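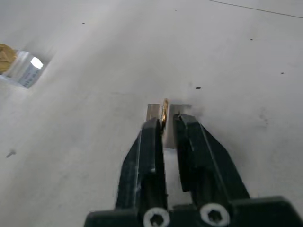

Delia Garrido wrote in to say that her Rosum cabinet leaned forward once the doors were hung, and that she wished the leveling steps had come before the door steps. They now do. Owners with the earlier printing should follow the order given in this section.

Section 4. Leveling the cabinet and fixing it to the wall

Applies to the Rosum tall cabinet and the Rosum tall cabinet with drawer. For the low cabinet, see Section 6.

Before you start

The back panel must be in place and all the frame screws tight. Leave the doors and shelves off. You will need a spirit level, a pencil, a drill, a Phillips screwdriver and the wall bracket kit from bag C. Wall plugs are not supplied.

CAUTION: The cabinet can tip over. Do not hang the doors or load the shelves until step 9 is complete. Lifting and moving the cabinet takes 2 people.

Leveling

1. Stand the cabinet where it will be used. If the room has a baseboard, fit the rear spacers from bag B first.

2. Lay the level across the cabinet floor from side to side. Turn the front feet by hand until the bubble is centered. Clockwise lowers the corner.

3. Turn the level front to back and adjust the rear feet through the access holes in the cabinet floor. A long screwdriver is easier here.

4. Check side to side again. The second adjustment usually disturbs the first.

NOTE: Each foot has 24 mm of travel. If one corner needs more, put a hard packing piece under the foot. Do not use folded cardboard, which will flatten under load.

Fixing to the wall

5. Hold the wall bracket against the top rail and mark the wall through both slots.

6. Move the cabinet clear and check the marked area for pipes and cables. Drill the holes and fit plugs suited to your wall. On a stud wall, at least one screw must go into a stud.

7. Put the cabinet back and repeat step 2.

8. Screw the bracket to the top rail, then to the wall. Leave both wall screws slightly loose.

9. Check the level one last time and tighten the wall screws. Stop when the bracket sits flat. Overtightening pulls the cabinet backward and the doors will not line up.

Go on to Section 5, Hanging the doors. If a door rubs after a few weeks, check the feet before adjusting the hinges.

Revised 11/08/2025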